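Wornonetti opens curtain and blind reuse service to households in Premden and Brenbridge

Free collection and low-cost supply will keep good furnishings in use through the winter

PREMDEN, August -- Wornonetti, the home furnishings reuse charity, has today announced that its curtain and blind service will open to all households in Premden and Brenbridge from the start of next month. The service has until now been offered only to tenants referred by a housing adviser.

Under the new arrangements, any resident may donate curtains in good condition free of charge, and any resident may buy from the charity's stock at a fixed price per pair. Households that receive help with their heating costs will continue to be supplied without charge. 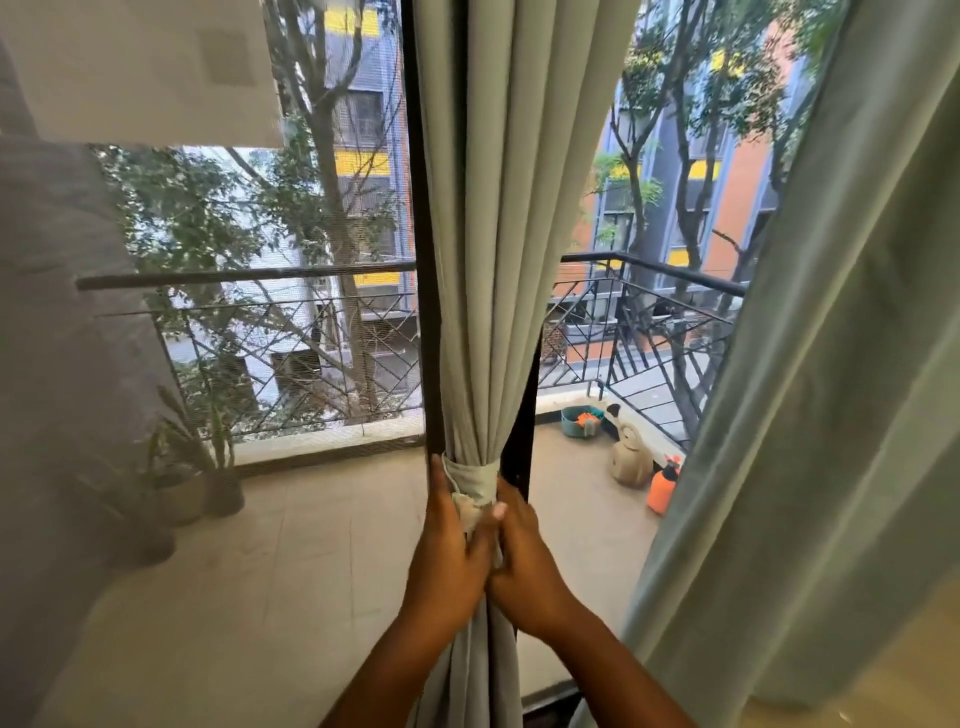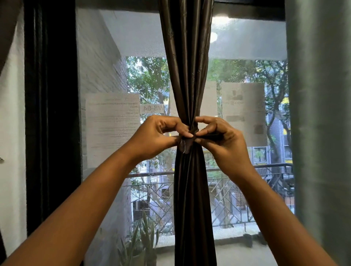 Curtains in pale green and dark brown, each gathered with a tie of matching fabric.

Background to the service

The referral scheme began at Wornonetti's Premden workshop and supplied 1,420 pairs of curtains during its trial period. Most went to tenants moving into unfurnished homes, where windows are often left bare for several months after the tenancy begins. The trial also showed strong demand from people who did not meet the referral rules but could not readily afford new furnishings, and the trustees agreed in the spring that the scheme should be widened.

Donated curtains are checked for damage, cleaned, measured and labelled before they are placed in stock. Hems and heading tape are repaired in the workshop where the fabric is sound. Material that cannot be used at a window is cut down for cushion covers, draught excluders and practice pieces for the charity's sewing classes.

A spokesperson for Wornonetti said: "Curtains are among the first things people go without when they move, and among the first things thrown away when a room is redecorated. We have had good lined pairs brought to us in bin bags on their way to the tip. Opening the service to everyone in both towns will let us match far more of them to windows that need them."

New collection point in Brenbridge

Donors in Brenbridge have previously had to travel to Premden. A second collection point will open at the Qian Centre, which has made a ground-floor store room available to the charity for an initial period of 2 years. Donations will be accepted there between 10am and 3pm on weekdays. Residents who are unable to travel may ask for a home collection when they register.

The charity will also run a fitting service for older and disabled residents in both towns. Fitters will hang curtains on an existing pole or track, adjust the drop where a simple hem is needed, and supply tie-backs on request. They are not able to put up new poles or tracks, or to work at windows that can only be reached by scaffolding.

Advice for donors

Wornonetti asks that curtains be clean, free from mould and folded in pairs, with hooks removed and placed in a separate bag. Tie-backs, pelmets and spare lining are welcome and should be kept with the curtains they belong to. Single panels can be accepted if they are at least 200 centimetres long. Roller and Roman blinds are accepted with their fixings. The charity cannot take vertical blinds, net curtains or any blind with a looped cord that has no safety device.

Advice for buyers

Buyers should bring the width of the pole or track, and not the width of the glass, together with the drop from the pole to the point at which the curtain should finish. For patio doors and other full-length windows, the drop should be measured at both sides, as floors in older properties are seldom level. Staff will be on hand to help with fullness and heading types -- pencil pleat, eyelet and tab top are all kept in stock. Items may be exchanged once if they do not fit, provided that they have not been altered.

Funding

The expansion is supported by a grant covering 95 per cent of running costs in the first year. The remainder will be met from sales of curtains and from workshop income. Any surplus will be used to extend the fitting service.

How to register

Registration forms are available from the Premden workshop and from the reception desk at the Qian Centre. Residents who already use the referral scheme do not need to register again, and orders placed before the change will be met in full.

ENDS

Notes to editors

Wornonetti collects, repairs and supplies household furnishings in Premden and the surrounding district. Its workshop also offers beginners' classes in sewing and soft furnishing.

Interviews and visits to the workshop can be arranged through the Wornonetti press office.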